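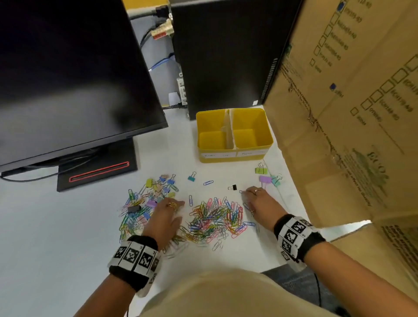
Figure 1. Sorting clips into two piles on a white desk.

Do labels make people tidier? Project report, Sólveig Norðdahl

The Clenix guide claims that labeled trays save every office worker 5 minutes a day. It gives no source, so I had my doubts from the start. I asked 40 people in one building to use labeled trays through March, and 37 handed in their logs. Only 13 wrote that they found things faster. Most of the others saw no change, and a few said the labels were one more thing to keep up.

I don't trust the 13 very much either. They knew what I was testing, and they timed themselves. My teacher wanted a chart here, but a chart would make these numbers look firmer than they are. A second round should leave one floor without labels and use a timer kept by someone else.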